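3.2 Tabletop task

Student teams in the Rewi project course recorded demonstrations with two hand-held grippers, one in each hand. Each team planned 20 runs of the apple task.
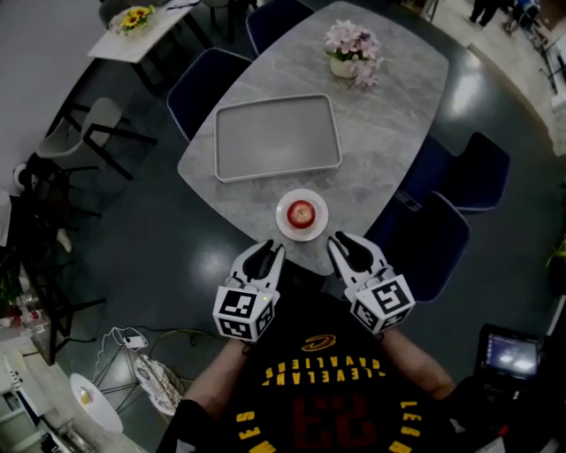 Runs were kept short -- 300 frames at most -- and Lindqvist checked the logs before any training. Both the head view and the gripper view were stored. 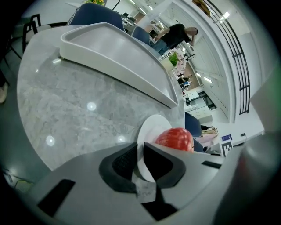 Figure 2. Gripper view of the apple on its plate, with the tray farther back.

Teams that skipped the log check had to repeat five runs.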